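Notebook, Zanamthorpe tower model + wind study
Tuesday, August

8:40. In early. Stanisława already had the podium boards out and was not happy with them. Gillden sent revised floor plates overnight, third set this month. Setback at the amenity level moved again, now deeper on the north side. So podium roof on our model is wrong. Again.

Check list from the new set:
- total leasable on the office floors given as 3,882 sq m. Old sheet had a different number and did not say gross or net. Asked. No answer yet.
- corner balconies gone from the lower floors, kept up top
- mechanical penthouse taller, louvers on all sides
- loading dock entrance flipped to the lane side (good, I always thought the street side was nuts)

9:30. Call with Berus re: wind. They want the balcony edges modeled as solid for the first run, then open railings for the second. 2 runs total in the budget, no more. I said the crown matters more than the railings, they said railings are what the city reviewer asked for. Fine. Railings.

Pressure tap layout still theirs to send. Need it before we close up the core, otherwise we are drilling blind through finished faces like on the Cabral job. Not doing that again.

10:15 to noon. Cut new podium plates. First sheet scrapped, I had the old offset in the file. My fault, did not rename after Stanisława updated it. NEW RULE: date in the file name, old ones go in the archive folder same day. Second sheet ok. Edges a little dark on the long side, lens probably wants cleaning. Sanded lightly, fit is good.

Twist check on the shaft. Floors rotate a hair each, and the error adds up as you go. Sighted down the corner with the long straightedge and it wanders near the top third. Two plates glued in slightly off, you can feel it with a thumbnail. Popped them, re-glued with the jig. Left under weight over lunch. Better after, still not perfect. Will not show at this scale but it might matter to Berus so I wrote it in the log for them.

1:20. Street context blocks. Neighbors to the east are plain massing, no windows, leave them. Church to the south needs its spire back, somebody snapped it off in transit and it's not in the crate. Print another. Also the vacant lot on the corner now has an approved mid-rise on it per Gillden, so that needs a block. Height not confirmed. Using their sketch until told otherwise.

2:45. Stanisława wants the shadow study shots done from the same model before it goes out to the tunnel. Makes sense but it means holding the crown loose so we can swap it. Two crowns: sloped (as submitted) and flat (fallback in case of cost cutting). Magnets, not glue. She had the small ones in her drawer.

Problem: magnets in the sloped one pull it a touch to the left. Flipped it, same. Prob the recess is not centered. Redrill tomorow.

3:50. Gillden finally replied on the area. Number is net. Gross coming "shortly". Label on the base stays blank until then, engraver can wait.

Left to do:
- redrill sloped crown
- spire
- corner block
- chase Berus for tap layout
- order more of the 2 mm board, one sheet left and it has a bad corner
- crate foam, ask Cabral if they still have the long one

4:30. Bench stuff.

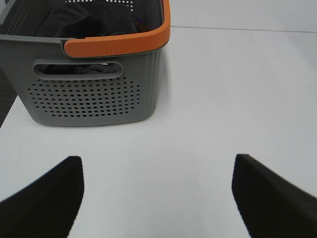
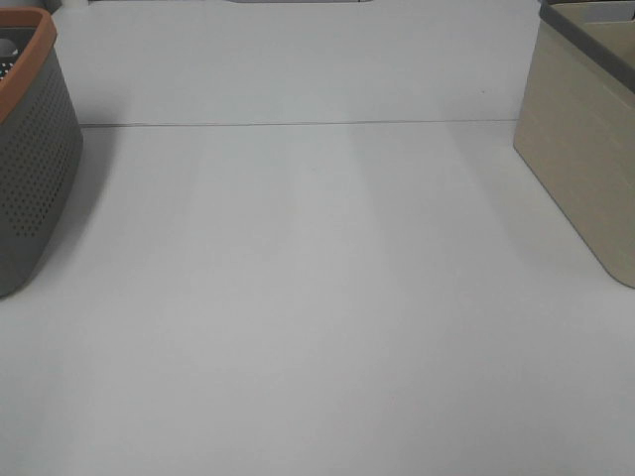
Baskets on the white tabletop, first one with the orange grip

5:05. Quick look at the glue-up before leaving. Corner line reads straight from the door. Close up, so so. Lights off, extractor left on for the night, Stanisława knows.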